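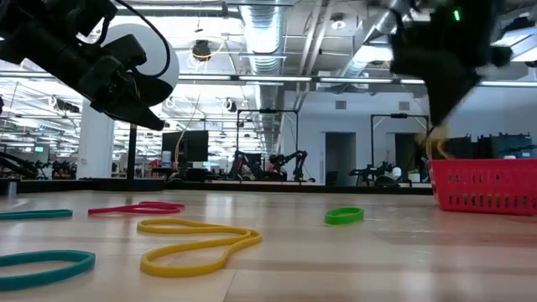
十月,周五,下午四点多,外面下雨

今天终于把 Flunier 那批靛蓝染液重新养起来了,心情不错,趁手上的蓝色还没洗掉,先把过程写下来,免得下周又记混(上次就是拖了几天才补记,结果两缸的顺序写反了,害得大家白白对了一上午的色卡,实在不好意思)。

先说缸的情况。二号缸早上揭盖的时候,液面的泡沫发灰,闻起来也不对,有点馊,没有平时那股温温的草木味。pH 试纸比上周低了一截。我加了一点石灰水,慢慢沿着缸边倒,搅的时候尽量不带进空气,然后盖上等着。中午再看,液面开始有铜色的膜了,虽然薄,但颜色是对的。麸皮水也补了一小勺,这一步我有点犹豫,怕喂多了又要酸,先这样,周末谁路过的话麻烦帮忙闻一闻。

试染用的是 Tullent 的细棉布,编号 364,剪了 6 条,每条浸的次数不一样,最多的一条浸了 16 次。每次浸完都挂起来氧化 10 分钟,再下缸。前几次上色很慢,绿里带黄,我差点以为缸又睡过去了,到后面才一层层沉下来,最深那条现在是很好看的藏青,对着窗子看还透一点点紫。当然湿的时候总是显深,干了再说,我每次都提醒自己,每次还是先高兴起来。

布边有两处染花了,应该是夹子夹得太紧,布叠在一起没散开。Kobina Ansah 上个月跟我讲过,下缸之前布一定要泡透、拧到不滴水,边角用手捋平,我今天图快,泡的时间短了些,活该。他那本笔记里还写了一种用细竹棍把布撑开的办法,我想下周试试,竹棍可以问 Jerkmont 那边要,他们做灯罩剩下的短料很多。

另外,Hyun 的那卷麻布我还没敢动。去年剩的,手感很硬,估计浆没有退干净,得先煮一遍。煮的时候记得开排风,上回一屋子浆糊味,到傍晚都没散。

还有几件零碎的事,一并记在这里:

- 石灰只剩小半罐,该补了
- 搅缸的木棒头上起了毛刺,会勾布,打磨一下再用
- 三号缸没开盖,让它歇着
- 色卡夹在灰色文件夹里,最后一页背面有我今天写的浸染次数,铅笔字,别擦

写到这里又去看了一眼二号缸,膜比中午厚了,中间聚了一小团蓝紫色的泡沫。水温也还稳,我把旧毛毯裹回去了,绳子系的活结,一拉就开。布条都挂在后窗那边晾着,下周一上班先收下来过一遍清水,再跟上次的那组比。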